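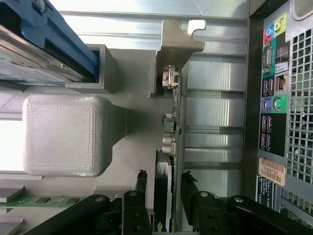
Robot cell at Kotia stopped after arm pushed into open PC

NOMBRIDGE – Work on the PC teardown and rebuild cell at Kotia was halted early in June after a robot arm kept pressing downward when it should have stopped. No one was hurt. One motherboard was written off and a gripper finger had to be replaced.

The cell takes used desktop towers and swaps parts in and out of them. Memory, processors, hard drives, expansion cards. Parts go in a gray molded tray next to the tower, the tower lies on its side with the panel off, and the arms do the rest. Kotia has run it in Nombridge since last year, with software from Prillaton.

According to the fault report, which Kotia put out to customers and to this site, the arm was lowering a card toward its slot when the force reading froze. The controller carried on with the last good number it had. That number said nothing was being touched, so the arm kept going for 2 seconds until the drive tripped on overcurrent.

By then the card was in crooked and the board under it had cracked near the slot. An operator hit the stop button at nearly the same time as the trip. The report does'nt say which came first and the log can't settle it – both are stamped in the same second.

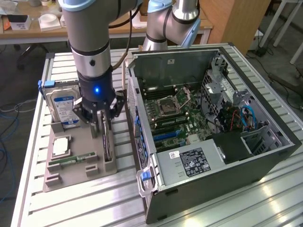
What failed

The first guess was the gripper. It wasn't. Fingers were checked and found straight apart from the one damaged in the crash, and the screws were at the right torque.

Second guess was the tray. A card sitting too high in its pocket will throw off the grip point and the robot then arrives at the slot early. The pockets were measured and were fine.

The fault was in the cable that carries the force signal down the arm. A conductor had broken inside the jacket, close to a clamp, and made contact or lost it depending on how the wrist was turned. Bench tests reproduced the freeze 32 times in a single afternoon just by rolling the wrist back and forth. The arm had logged 2,630 cycles on that cable. The maintenance sheet calls for inspection every 1,000, and the second inspection was signed off but only as a visual check. Nothing to see from outside.

The cable alone should not have been enough to break a board, the report says. Prillaton's software was supposed to treat a stale reading as a fault and hold position. That check was in the release notes and it was in the code, but it had been turned off in the settings file at Kotia. It went off during setup, when short network delays were tripping it every few minutes, and it was never turned back on.

Prillaton said in a short statement that the check can no longer be turned off from the settings file. An update is out now. Sites still on the old version are asked to open the file and look, today if possible. 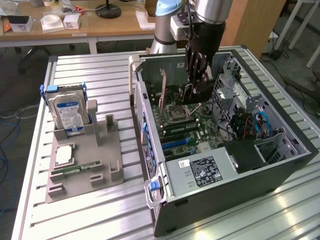
By the Meredith news desk
9 June 2019

Safety rules at the site kept people out of reach while the arm was moving, and the report is clear that the cell guarding worked as intended. Still, the same arm model is used elswhere with people standing right beside it, and a frozen force reading there is a different sort of problem. Kotia has asked the arm supplier whether the built in joint limits would have stopped the arm sooner against something softer than a circuit board. No answer yet.

The separate collision limit on the arm was active the whole time. It was set high, to let the robot seat memory modules, where a fair amount of push is needed before the latches close. A card going in crooked never reached that limit until late. Kotia now uses two limits, a low one for approach and a higher one only for the last bit of travel.

Other changes on the list:

Force cable replaced, new clamp position with a wider bend
Cable inspection now includes a wrist roll test with the signal on screen
Stale data check back on, tested at the start of each shift
Approach speed cut by half inside the case
Processor handling stays off until the new limits are signed off

That last one is the slow part. A bent pin in a socket ruins the board and Kotia does not want to lose a second one while it is still tuning. Hard drives and cards come first, then memory, then processors.

Work with the multi-fingered hand is also covered by the stop. It doesn't use the failed cable, but it runs through the same controller and the same settings file, so it waits for the same sign off. Staff there had wanted to leave it running. Overruled.

Prillaton is checking its other customer sites for the same setting. It has found one more so far with the check turned off, no damage there. It would not name the site.

Orders due from the Nombridge line this month are being done by hand. Kotia says customers should expect delays but gave no length for them. One buyer reached by this site said it had been told late June, then told not to count on it.

The cell is back on for slow trial runs, single arm only, with an operator at the stop button. Full speed comes after a clean run of 1,000 cycles. Any force fault and the count goes back to zero.

A fuller version of the report, with the signal traces, is to be posted on the Kotia site later in June. Questions about the software update go to Prillaton support, not to Kotia, which has been getting the calls and would like them to stop. 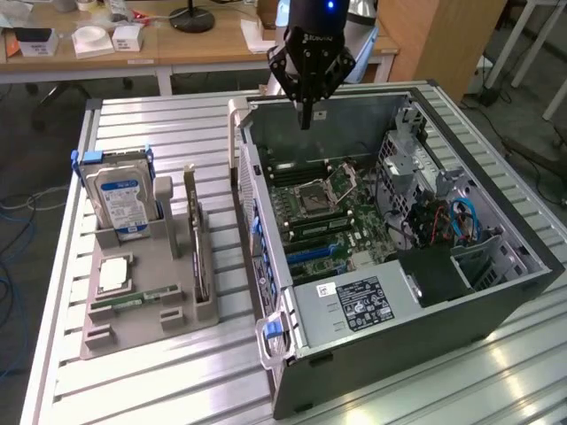
Gripper over an open tower at the Kotia cell, parts tray to the left.

Correction: an earlier version of this item said the gripper had failed. The failed part was the force signal cable. We also had the site in Meredith, it is in Nombridge.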